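## Section 5. Placing and Testing the Desk Telephone

This section applies to corded desk telephones issued to rooms at the Trovatcombe office. Complete Section 4 (wall jack and line check) before you begin.

**Caution:** Do not plug the handset cord into the line socket. The two plugs look alike, but they are not interchangeable.

1. Set the telephone flat on the table with the keypad facing up. Leave enough clear space to lift the handset without striking a monitor or lamp.
2. Route the line cord away from walkways. Where the table has a grommet, the cord may be passed through it.
3. Connect the line cord to the wall jack. Press until the plug clicks.
4. Connect the coiled cord to the handset and then to the base.
5. Lift the handset and listen for a steady dial tone. A broken tone means that messages are waiting.
6. Dial 137 to reach the Plindum test line. Press each key once, starting with the top row, and confirm that the recorded voice repeats the correct number.
7. Return the handset to its cradle. It must lie fully in place; a raised handset holds the line open, and callers will hear a busy signal.
8. Write the extension on the paper insert and slide it into the label area, if one is provided.

**Note:** If no tone is heard at step 5, reseat both ends of each cord and wait two minutes before trying again. If the line is still silent, report the fault to the Clornanis service desk at extension 92.

### 5.1 Cleaning

Wipe the keypad and handset with a soft, slightly damp cloth. Do not spray cleaner directly on the telephone. Light-colored housings may yellow with age, and scrubbing will not restore them.

### 5.2 Remarks received on this section

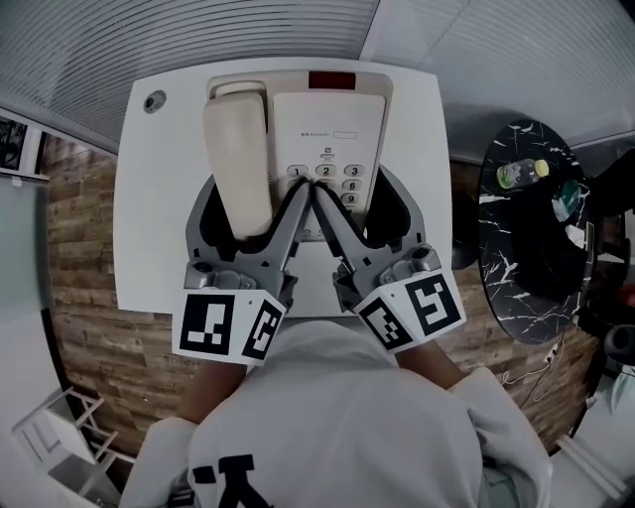
Iqra Sethi asks that step 6 also mention the volume setting, as the recorded voice was too faint to follow in the larger rooms until she had turned the handset volume up to its highest level.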